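October 12, 2019

We signed up for the Vendden peak hours plan in May. The deal is simple: use less power for 4 hours on hot afternoons and get a credit on the bill.
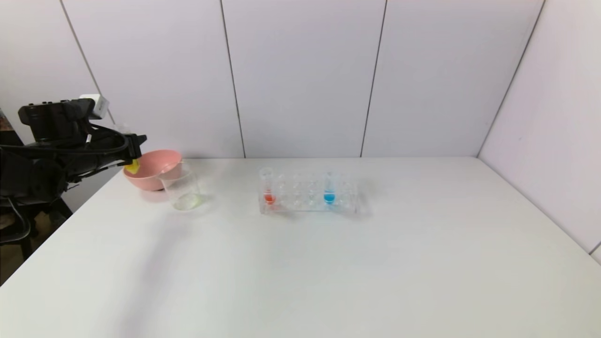 ## The thermostat

I let Vendden move ours up on event days. The house got stuffy by dinner, so now I cool it down before lunch and close the blinds on the Borkowska Street side.

We used almost 900 kilowatt-hours in our worst month last year. I don't have a clean comparison yet.
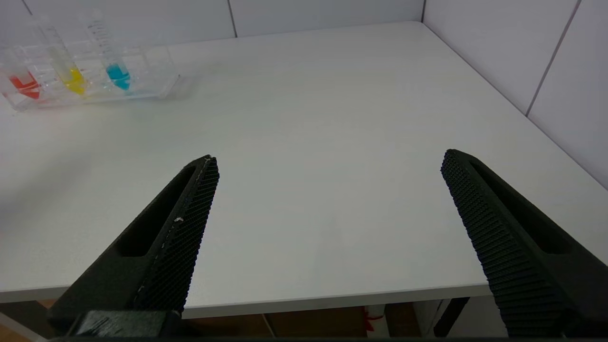
## The credit

It came to $60 for the season. Noemi Caruso next door got less on the same plan, and she runs her dryer at night like we do. Her meter is older. She has called twice.

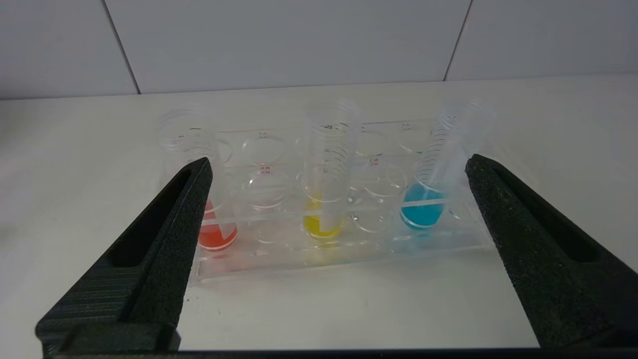 ## Next year

The water heater is next. Plelon sells a timer for it, and the electrician in Zornitz can put it in before spring. I still need to ask whether the timer works with our breaker panel.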